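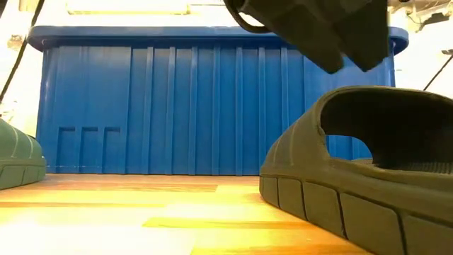 Last changed: June 17, 2018

Open Day at the Zekeo workshop, Basport – your questions

Where is it?
Bowen Street entrance, Basport. Not the Flenell side, that door stays locked. Ring if it's shut.

What time?
Doors at 2, last demo starts at 4. We close up by 6. Come early if you want a spot near the rail.

Do I need a ticket?
Yes, free, one per person. 300 in total, and the February day ran out. Babies in arms don't need one.

What will I see?
The arm doing a tidy-up job. Slide sandals on the floor, big blue plastic bin behind them, gripper comes down from above for the sandals. Same job every run, so if you miss one just wait for the next.

Why sandals?
Soft, rubbery, awkward shape. A strap with an opening under it, a thick grooved sole. The gripper can go for either and they don't behave the same. Boxes are easy by comparision.

Does it ever drop one?
Yes. We leave the run going unless something is stuck.

Can I bring my own shoes for it to try?
Last demo only. Clean, no heels, no laces. Ask at the desk first – we can't promise every pair gets a go.

Can kids drive it?
Not the main arm. There's a small hand-held gripper on the side table, any age, grown-up with them please.

How close can we get?
Up to the yellow rail. Don't lean over, the arm stops if you do and then we all wait for the restart.

Is it loud?
Not really. Lights are bright tho, bring a cap if that bothers you.

Photos?
Fine. No flash while the arm is moving. No tripods.

Wheelchairs?
Level from the street all the way in. Toilet is down the hall on the left.

Food?
Coffee and water. Nothing past the rail.

Parking?
Not much. Bus stops at the corner of Bowen Street. Bikes can go in the yard.

Can I bring a school group?
Not to this one, too crowded. Email us and we'll find a quieter morning.

My question isnt here
Use the contact form, put OPEN DAY in the subject line. We answer most within 2 days.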